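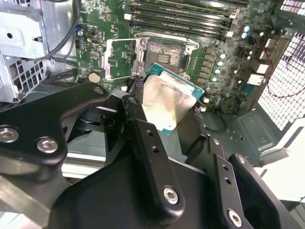

Who kept coming back to the grief and recovery circles after the first month? Mostly people who'd come along with a friend or a family member, and mostly people over 40.

Search this site Enter keywords Go

3.2 Who stayed, and who we lost track of

I ran the follow-up for the Plellthorpe circles myself, mostly by phone and over a fair few cups of tea, so bear with me if this section reads a bit like a yarn. We started with 100 sign-up forms across 3 sites (the Brandavix hall, the Sorer neighbourhood centre and the Shahbazi rooms). Figure 2 plots attendance by age band for each site, and the line for the under-40s drops away quickly at Sorer – much quicker than I'd expected when we planned the program.

I rang everyone who'd stopped coming. Of those, 17 picked up and were happy to chat, and what I heard most was plain old logistics: shift work, kids, the last bus. A couple of people told me they'd got what they came for and didn't feel they needed another session. I've coded those as completed, though my co-facilitators reckoned they should sit with the withdrawals, and we went round on that for weeks.

Figure 2. Attendance by age band and site, from first session to the August follow-up.

I'd be wary of reading much into the Shahbazi line. The sign-in book there went missing for a while, and I've left those weeks blank in the figure.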